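Nekness Site – Manipulator Cell Safety Checklist, with Inspector Comments
Form 1274, February round. Completed by: Andeo site safety
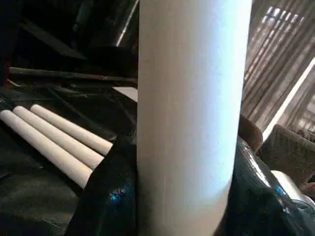 Fill in every line before the arm is powered. Mark each item OK, FIX or N/A. A FIX in sections 1 or 2 means the cell stays locked out until the item is closed.

1. Stopping and lockout

1.1 Emergency stop within reach of the operator's seat – OK
1.2 Second emergency stop on the opposite side of the work area – FIX
Comment: Installed, but the cable is too short to mount it where the drawing shows. Masel to supply a longer one. Do not run on the single stop in the meantime.
1.3 Stop tested with the arm moving at low speed – OK
1.4 Lockout tag and padlock hanging at the power panel – OK
Comment: Tag is hard to read. Replace at next visit.

2. Speed and force limits

2.1 Speed limit active in teach mode – OK
2.2 Grip force set to the lowest value that will hold the part – FIX
Comment: The setting was left at 60 percent from the previous job. The job sheet calls for 14. Reset, then have a second person read the value off the screen.
2.3 Limits protected by password – OK

3. Work area

3.1 Floor clear of cables and packaging along the walkway – OK
3.2 Plastic sheeting kept out of the path of the arm – see comment
Comment: Sheeting can wrap around a wrist joint or get pulled into the fingers. If the job uses it, clamp or tape the free edges and run the first pass at teach speed.
3.3 Tubes and rods secured against rolling or tipping – see comment
Comment: Applies to anything standing on end. A tall tube needs a base or a strap before the arm comes near it. Lay thin rods flat, ends away from the operator.
3.4 Glare checked at the wrist camera – see comment
Comment: Window light on shiny material can throw off part detection. Close the blinds or move the job, then repeat the detection test. The Hudec manual covers exposure settings in section 8.
3.5 Soft furniture outside the reach of the arm – see comment
Comment: Measure with the arm fully extended. Eyeballing it is not accepted.

4. People and records

4.1 Operator has signed the current training sheet – OK
4.2 No loose sleeves, lanyards or long untied hair – OK
4.3 Near misses since last round written in the log – FIX
Comment: One entry has a time but no description. Operator to complete it before the end of shift.

Open items go to the Andeo desk by 4 p.m. on the day of inspection. Keep the signed copy in the binder at the cell.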